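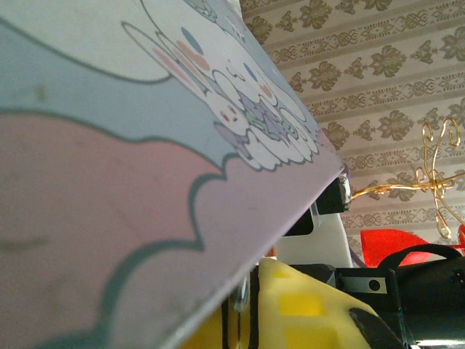
Why does a bore come out tapered when the program calls for a straight one?

In most shops the cause is deflection of the boring bar, which grows with overhang and shrinks sharply as the bar gets thicker.

The job at Skjelbred was a steel valve body with a bore 19 mm in diameter. Ilham Radwan, who set it up on a Wednesday, ran the bar at six times its diameter in overhang. The first parts measured 14 microns tighter at the bottom than at the mouth. Offsets moved the whole bore and left the taper as it was.

Chip packing was checked first. Coolant was directed down the bore and the feed was raised slightly to break the chip. The taper changed very little. 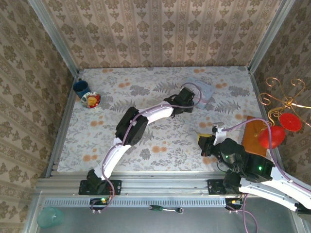
Two arms at the front of the enclosure.

Radwan then shortened the overhang to four diameters and changed to an insert with a smaller nose radius. A large radius pushes the bar away from the wall, and on a light finishing cut nearly all of the force is radial. The depth of the last pass was also made equal to the one before it, so that the bar bent by the same amount each time.

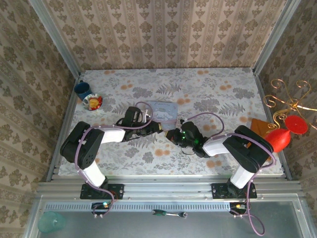
Checking the result

Bores should be measured at three depths after the part has cooled to room temperature. Rachid Belkadi, the inspector, logged 321 parts from the revised setup and recorded the insert change beside each reading. Wear shows up in the log as a slow drift toward a smaller bore, and the offset is corrected at the insert change.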